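Household > Cleaning and Storage > Bins, Liners and Recycling

Liner slips into small round bin

tapered_tub
I have a small desk bin, round, slightly narrower at the foot than at the mouth, with vertical ribs down the outside. Every liner I put in it slides down as soon as anything heavier than a tissue goes in. The liners are the thin ones from the Clamano roll and the label gives the bag as suitable for bins of this capacity. Is the bag too small, too large, or am I fitting it wrongly?

drurk_ben
Measure the bag flat across the mouth and double it. That is the circumference of the opening. Compare it with the circumference of the bin at the rim. If the bag is much larger, there is no tension and it will go down whatever you do. Capacity on the label tells you nothing useful here, as a tall narrow bag and a short wide one can hold the same volume.

tapered_tub
Measured. The bag is a good deal larger round the mouth than the bin. Length is fine, there is plenty to fold over.

drurk_ben
Then that is your fault found. Gather the surplus on one side, twist it and tie a small knot outside the rim. The remaining loop should need a slight stretch to go over. Don't overdo the stretch, thin bags split at the side seam first.

Ma
I disagree with the knot. On a thin liner it is a weak point, and when you pull the bag out you end up tearing it there. A deeper fold does the same job. Turn down a cuff of 9 cm instead of the usual two or three and the friction on the outside holds it.

drurk_ben
Friction on what? The bin tapers. The further down the outside the cuff goes, the narrower the bin gets and the looser the cuff hangs. A deep cuff works on a straight-sided bin.

Ma
The ribs help. I have a ribbed one in the bathroom and a smooth one in the study, same bags in both, and the ribbed one holds better.

drurk_ben
Vertical ribs run in the direction the bag is sliding. Horizontal ones would help. Vertical ones reduce the contact area if they do anything.

Ma
I can only report what mine does.

flendthorpe_lodger
Neither of you has mentioned trapped air. If the bag goes in closed at the bottom and you fold the cuff down first, the air under it has nowhere to go. The bag sits halfway up, the first bit of rubbish has to push it down, and it takes the cuff with it. My order is:

1. Open the bag fully and shake it out.
2. Lay it over the mouth and push the base down to the floor of the bin with your fist.
3. Run a hand round the inside wall to move the air up and out.
4. Fold the cuff last.

I had 4 of these bins in an office in Drurkbridge and stopped having trouble once I did it in that order.

tapered_tub
Tried the above with no knot. Better, but a full mug of used teabags still took one side down.

drurk_ben
Knot.

binday_grump
Or buy the right bags. The next size down from Clamano comes in the same thickness. I bought a case of 1000 for a shared building and the fit on small round bins was correct without any knots, cuffs or fists. I admit 1000 is too many for one desk.

Ma
It is also the answer to a different question. The OP has a roll to use up.

binday_grump
The OP asked whether the bag was too large. It is.

flendthorpe_lodger
A wide elastic band under the rim, over the cuff, also works with oversized bags. Replace it when it perishes. Cheaper than a new roll, and you can take it off before lifting the bag out.

tapered_tub
Thanks all. I'll use up the roll with knot or band, then buy the smaller size. One remaining point: one side always ends up with a longer overhang than the other, even when I start level.

flendthorpe_lodger
Uneven overhang comes from settling one side before the other. Whichever side you let go of first drops, and the slack collects opposite. Keep hold of both sides at the mouth until the base is down, and only then level the edge. With the pinkish-purple bag on the grey-green bin, the two sides are held at opposite points of the opening and the middle sags into the mouth, and that is the stage at which to correct it. One corner is standing up in a point on the right, so I would draw that side down over the rim before folding anything. Once the cuff is turned, pulling on a high corner only drags the base up off the floor of the bin, and you are back to step 2.
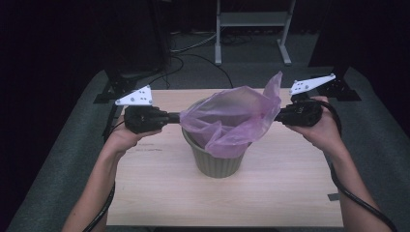
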